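How to quote a print job without losing your shirt

Most small print shops quote the way my uncle barbecues: by instinct, with confidence, and with results you find out about later. I ran the front counter at Vasalside for long enough to see a folded brochure go out the door at less than the cost of its paper. The customer was delighted. He came back on Friday for more.

What follows is the method I use now. It needs a spreadsheet, a calculator and the nerve to say a number out loud.

Step 1. Get the whole job in writing

Finished size, stock, ink on one side or both, folding, trimming, quantity, delivery address. "Same as last time" is a greeting. Find last time's ticket and read it back to them.

Step 2. Work out the sheets

Say the customer wants 2535 flyers and you can fit 4 on a sheet. That's 634 sheets, rounding up, before anything goes wrong. Something will go wrong, so add your spoilage. If you don't know your spoilage, go and look in the recycling bin.

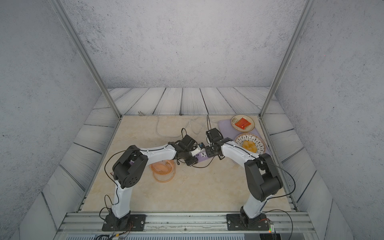 Step 3. Price the press time, including setup

Setup costs the same whether you run a hundred sheets or a hundred thousand, and it belongs on every quote as its own line. Libor Šindelář, who taught me estimating, wrote "WASH-UP" on a card and taped it to my monitor after I left it off two jobs in a row. I still have the card. It has outlived the monitor.

Step 4. Add the finishing

Folding, creasing, drilling, boxing. Time one real batch of each with a watch and use that figure. Do not ask the person on the folder how long it takes, as they will tell you how long it took once, in February, on a good day.
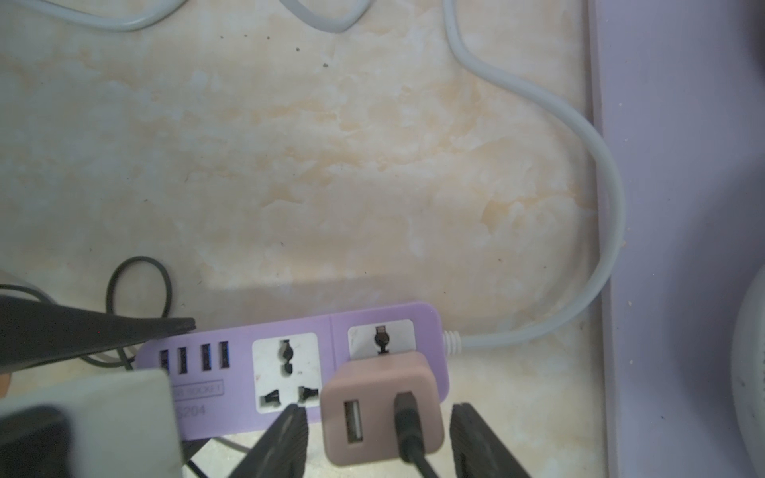 Step 5. Put in overhead, then margin

These are separate lines. Overhead is rent, power and the coffee you pretend is for clients. Margin is what's left for you. If your costs with overhead come to $1346 and you quote $1350, congratulations on your new hobby.

Step 6. Send it with an end date

Paper prices move. Write how long the quote holds and what counts as a change. Zsolt Deák at Brorneo charges for every round of proofs after the second, and says so in bold at the top of the page. His customers have become remarkably good at spelling.

Step 7. Check the quote against the finished job

Pull the ticket when the boxes ship and compare the real hours with your guess. Put the difference in a column next to the price. Mine was ugly for the first few months, and the folding rate turned out to be most of it.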